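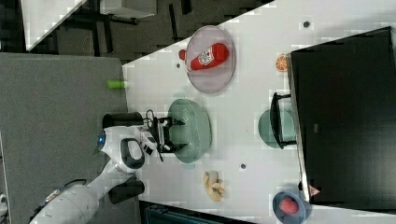
**Progress report to the Mirel Fund: Zidov Kitchen Corner, Ristilham**
Period covered: March through July

Since the last report the Kitchen Corner has gone from a pile of boxes in the hallway to a table with things on it. We consider this progress and hope the Fund will too.

### Where the money went

The largest share of this period's spending went to Xaba for tableware and the first batch of food pieces. The order was supposed to come in one delivery. It came in 3, the second of which was a repeat of the first with a different invoice. Xaba took the extras back and charged us nothing, after a month of emails in which both sides were very polite.

We have $163 left in the equipment line and would like to carry it into the fall. The furniture line is spent. The training line is untouched, as the training has so far consisted of putting things on a table and taking them off again, for which we did not feel right billing anyone.

### The table

The white top stays. In our proposal we asked for something in a "warm, homelike finish," and we would like to withdraw that sentence. Pale green and dusty pink show up well on white, and so do crumbs, so the table gets wiped more often than any other surface in the building. The one drawback is that everything pale looks paler. The tabs on the colander more or less vanish against it, and visitors who are asked to pick it up by the ends tend to go for the rim.

### The tableware

We chose muted colors on purpose. Our first plan called for primary colors, and the sample set made the room look like a dentist's waiting area. The current set leans toward sage and mauve and has drawn several compliments from adults and no opinion at all from the children, who would use a hubcap if it held food.

The colander is the clear favorite. It has served as a sink, a boat, a bread basket, a hat, and on one occasion a colander. The small holes were a worry when we bought it, given what can be pushed into small holes, but it rinses clean and has lost none of its shine.

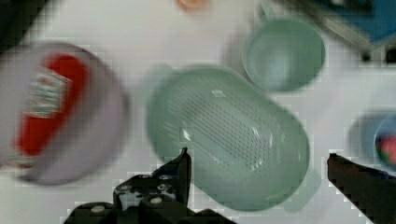

*Colander and cup, with the ketchup bottle on its plate.*

The cup is a near match to the colander, a little deeper in color. We had planned on a full set of matching cups. Xaba discontinued the shade between our asking and our ordering, and we have decided that tableware in real homes doesn't match either.

The ketchup bottle deserves its own paragraph, mostly because it insists on one. It was meant to stand upright with the other condiments. It spends its life lying on a plate, served as a main course. We have stopped correcting this. Several of our regulars will explain, if asked, that ketchup is dinner.

### Use so far

The Corner logged 80 sessions during the period, a session being any stretch of use that somebody remembered to write down. The true figure is higher. The sign-in clipboard was missing for most of May and was later found in the oven of the old play kitchen, on the middle rack.

Mornings are busiest. After 3 in the afternoon the room belongs mainly to older kids who say they are only there to wait for a sibling and then prepare a four-course meal.

### What has not gone well

- Storage. The bins we bought are too shallow for the colander, so it lives on top of them.
- Labels. We labeled every shelf with words and then remembered the age of the people doing the tidying. Picture labels are on the way.
- Small food pieces tend to drift to the edge of the table and then over it. We looked at adding a lip along the sides, but it made wiping a misery and was dropped.
- The recipe cards are late. The draft had the steps for soup in the wrong order, and only the children complained.

### Next period

We plan to use the carried-over funds for 2 deeper bins and a few replacement food pieces, starting with fruit, which takes the most abuse. The picture labels should be up before the fall rush. We would also like to try a short "lay the table" activity at closing time, which is to say tidying up under a better name.

Receipts are attached, including the one for the delivery we sent back.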